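Can a machine do the yard and lane chores yet?
Forum > Workshop and home > Automation

wuler_ans
We run a small repair shop and I spend an hour every Thursday sweeping up and fetching parts from the store down the lane. Has anyone got a machine to do this sort of thing without standing over it?

KDeclercq
Indoors, yes. We have a floor sweeper from Orkico and it does the shop floor each night. It gets stuck on air hoses, so those have to be hung up first. It won't pick up anything bigger than a washer.

tumaini_b
Mine has done 495 runs at home and needed rescuing on 40 of them. I call that working. The washing-up and the laundry are still mine.

Cor C.
I don't call that working, Tumaini. If I have to tidy up before the cleaner comes, I've done half the job. A lad with a broom doesn't need the hoses hung up.

tumaini_b
A lad with a broom doesn't turn up at two in the morning either.

eyerusalem_m
Ans, the sweeping is the easy half. Fetching parts outdoors is where it goes wrong. Small wheels are fine on concrete, but think about a lane like this one.

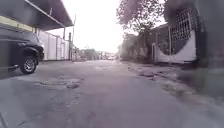 A cart has to choose a line round the hole, keep clear of the parked vehicle and stay off the crumbling edge on the right. I'd want big tyres and a walking pace, and I'd still go with it for the first month.

KDeclercq
Agreed on tyres. I'd fill the hole as well. A bag of cold patch is cheaper than any sensor.

Cor C.
So now we're mending roads for it.

eyerusalem_m
You'd want it mended for a hand trolley too, Cor.

wuler_ans
Thanks all. I'll try a sweeper indoors and keep walking for the parts. Kristof, does yours cope with metal swarf?

KDeclercq
Fine swarf, yes. Long curls wrap round the brush, so pick those up by hand.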